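The Anetti

By the time Giuliana Mamani came to work at Biswas, the clock had been on the repair shelf for so long that it had its own duster.

It was an Anetti carriage clock, or claimed to be, and it belonged to Mrs Villanueva of Meltcombe, who had brought it in because it gained. Duván Echeverri, who did the repairs, had taken the back off, sighed, and put it right in an afternoon. He charged 40 pounds. Mrs Villanueva said that for 40 pounds she would want it to chime. Duván said it had never chimed, there was nothing in it to chime with. She said it had chimed when her husband was alive.

That had been four years ago. Each June she came in to see whether he had changed his mind.

"And you just keep it?" said Giuliana.

"I wind it," said Duván. "I'm not an animal."

The trouble was that he wound it rather well. Over four years the Anetti had become the only clock in the shop that anyone trusted. The big one over the door was kept wrong for sentimental reasons, and the ones for sale were all stopped at ten past ten because Mr Bisht, who owned the place, had read somewhere that this looked like smiling. So if you wanted to know when to put the kettle on, you leaned round the bench and asked Mrs Villanueva's clock. The florist next door sent a boy.

Giuliana had been hired to do the books. There were no books. There was a drawer, and in the drawer were receipts, three keys, part of a sandwich wrapper with a phone number on it, and a pink slip saying VILLANUEVA – ANETTI – DISPUTED. She started with the slip, on the grounds that it was at least legible.

"We could write it off," she told Mr Bisht.

Girish Bisht was a man who could look wounded while eating a doughnut. "Write it off," he said. "Forty pounds."

"You've paid me more than that to read the drawer."

"That's wages. This is the principle."

She found that the principle had grown over the years. There had been a solicitor's letter, from a cousin of Mrs Villanueva's in Kernville who turned out on inspection to do only boundary hedges. There had been a reply, drafted by Mr Bisht himself, which used the word "heretofore" six times and was never posted because they had run out of stamps. There had been a period of about a year when Mrs Villanueva crossed the road to avoid the shop, which was awkward for her as she lived above the chemist two doors down and had to cross back again almost at once.

Giuliana went to see her in her lunch hour. She took a cake, not a good one.

Edith Villanueva lived among a great deal of furniture. She put the cake on a sideboard with the air of someone impounding it and asked whether the clock was being kept away from the radiator.

"It's very well looked after," said Giuliana. "Mrs Villanueva, when did you last hear it chime?"

"Every evening. Seven o'clock. Ernesto would be in that chair and it would go ting."

"Once?"

"It was a modest clock."

Giuliana looked at the chair. Next to it was a small table, and on the table a glass, and next to the glass a spoon. She was no detective, she had failed accountancy twice, but she had grown up with a grandfather who took something for his chest.

"What did he have at seven?" she said.

"His drops," said Mrs Villanueva. "In water. He stirred them and then he –"

She stopped. Down in the street somebody was failing to park. It went on for some time, and they both listened to it with more interest than it deserved.

"Well," said Mrs Villanueva at last. "I shall still want it to chime."

"Of course," said Giuliana.

She told Duván that evening while he was cleaning his glasses on the one part of his shirt that could make them worse. He said nothing. He said nothing the next day either, and on the day after that he asked her whether she knew anyone with a very small bell.

Natália Godinho, who ran the sewing shop and had a box of everything, produced one from a cat collar. It was wrong. It jingled, and Duván said a jingle was out of the question in a clock of that class. They tried a curtain ring, a thimble, the lid of a tin of throat sweets. In the end he went out and came back with a wine glass from the charity shop, for which he would not say what he had paid, broke it in a tea towel, and spent more than 25 hours fitting a piece of it where no piece of anything had been intended. None of this went on the slip. Giuliana kept a note of it in case Mr Bisht ever asked, and then lost the note in the drawer.

At seven o'clock the Anetti went ting.

"Bit flat," said Mr Bisht, who had stayed late by accident, in his coat.

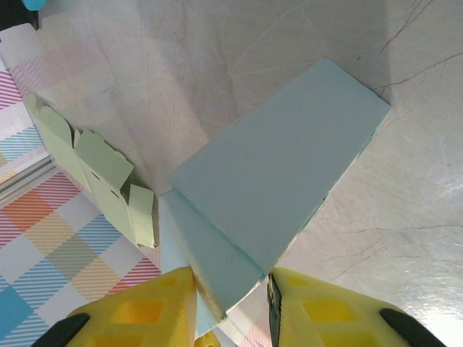 The question of the bill was settled by post, although the parties lived within shouting distance. Mrs Villanueva had collected the clock without a word to Duván beyond telling him he needed a haircut, and for a week the whole row was late for everything. Then a parcel came. Inside the wrapping was a light blue cardboard box, long and flat and a little scuffed, with the flap bent down along its crease and the layers of the board beginning to part at the edge. Duván thought gloves. Giuliana thought, from the shape, a tie. It was 40 pounds in coins, laid end to end under tissue paper, and a note in a firm hand to say that the clock was now losing.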